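Scratched cutting board, toss or keep?
332 views · 2 comments hidden

caruso_c
Clearing out the kitchen before the move to Trastdale. The pale board is covered in gray scratches. My sister says sand it, the package on my Zorico board said replace it every year. Also debating the gray utensil caddy. Pics:

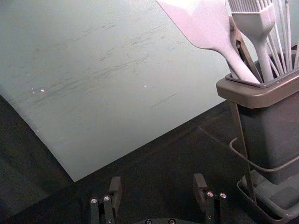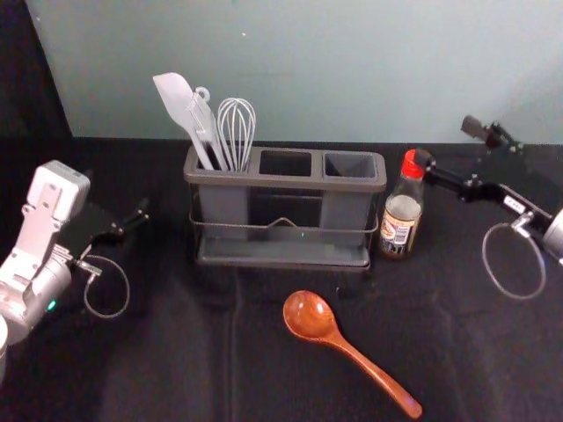 Board in the first one, utensil caddy in both.

wendellq
Replace every year according to the people who sell boards. Run a fingernail across it. If it doesn't catch, keep it.

Lucinda T.
Disagree. Those marks go in a wide band right across it. I wouldn't put raw chicken on that. Bread, fine.

wendellq
They're faint, Lucinda. A board with no marks is a board no one cooks on.

p_iyer
What's the case for the caddy? Three compartments and everything is standing in one of them. My Esposito crock takes up half the room.

caruso_c
I was going to put the wooden spoons in the middle and peelers on the right. That was the plan in September.

p_iyer
So you've had since September.

Sudheer_S
I'd keep it for the wire rack alone. Lift the cups out, wash them, put them back. Do yours come out?

caruso_c
Never tried. Will check tonight.

Lucinda T.
And sanding plastic sounds like a great way to eat plastic. Who told your sister that?

caruso_c
A Caken video, I think. OK, board goes to bread duty. Still not sold on buying a new one.

2 shares · Report thread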